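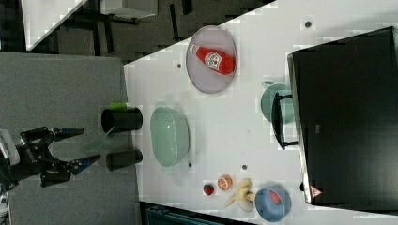 Table 2 with part of the kitchen set laid out.

Adugna Tabletop Kitchen Set: Data Card

Maintained by: Mitiku Zeleke, Haltar
Contact: through the project page
Status: in use, revised each September

Overview

The Adugna Tabletop Kitchen Set is a collection of pictures of ordinary kitchen items and toy foods on a white table. It was prepared by Haltar for work on recognizing, sorting and putting away household objects. The collection holds 1575 pictures from 65 table arrangements. This card describes the items, the table and the conventions used in labeling. It should be read before the label files are opened.

Contents of the set

The items were chosen for everyday shapes. Several are hollow, several are long and narrow, and a few are small enough to be hidden by their neighbors. The principal items are listed under the names used in the label files.

colander_oval: a pale green oval colander with slots in the base. Earlier label files used "basket" or "bowl" for the same item. All three names have been merged under the current one, and the older names are kept in the alias table. 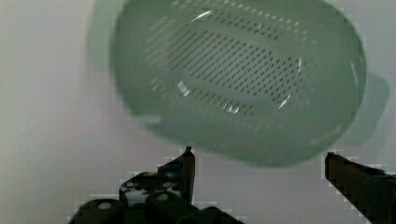
The slots are not labeled one by one. A single outline is drawn around the outer rim, and where the rim is only partly in view the outline stops at the picture border. Annotators should not guess at the hidden part. Bright reflections on the inner wall belong to the colander and are included in its outline.

cup_black: black cylindrical cups. The two cups share one name and are told apart by number. A cup on its side is marked "lying", and the direction of the open end is recorded in a separate field.

mug_green: a green mug with a handle. The handle is part of the mug and receives no outline of its own. If only the handle is in view, the mug is still recorded as present.

bottle_ketchup: a red ketchup bottle with a white label and a white cap. The cap is included in the outline.

plate_round: a round plate in a pale gray-lavender color. In some views its rim reads as a raised edge, and annotators have at times entered it as a lidded container. Such entries are corrected during review.

food_toy: toy foods, including fruit. Each piece is outlined separately, even when pieces touch.

The table

The tabletop is white, and a gray surface adjoins it on one side. A large black monitor stands on the table and is labeled as furniture. Items partly hidden by the monitor or its stand are marked "occluded" and are kept in the count for that arrangement. The boundary between the white and gray surfaces is stored as a straight line.

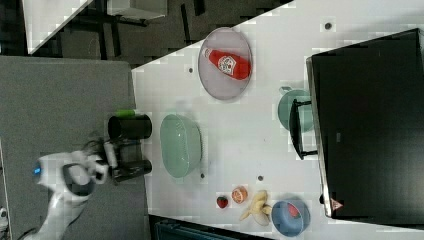

Labeling conventions

Each item receives a name, an outline and a position. Position is given in relation to the nearest larger item, using "on", "in", "beside" or "behind". "On" is used when an item rests on another, including cases where it reaches the rim. "In" is reserved for the colander, the cups and the mug.

Shadows are left out of all outlines. This applies with particular care to the plate, where the shadow of an item lying on it can be close in tone to the plate itself. 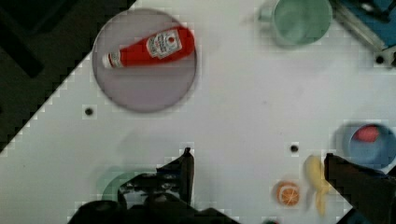
Small marks on the tabletop are not items and receive no label. Text on packaging is entered only when every letter can be read – otherwise the field is left blank. Entries should not be completed from memory or from another view of the same arrangement.

Review

Each arrangement is checked by a second annotator. Up to 30 arrangements may be open for review at one time. Disagreements are settled by the maintainer and noted in the change file.

Known limitations

The set represents one table and a narrow choice of items. Pale green and white items have low contrast with the tabletop, and their outlines are less exact. Users who need glassware or metal cutlery should consult the companion Stason set.

Access

Files are distributed through Zistard on written request. Requests received on a Sunday are processed with the following week's group. Corrections should state the arrangement number and the item name.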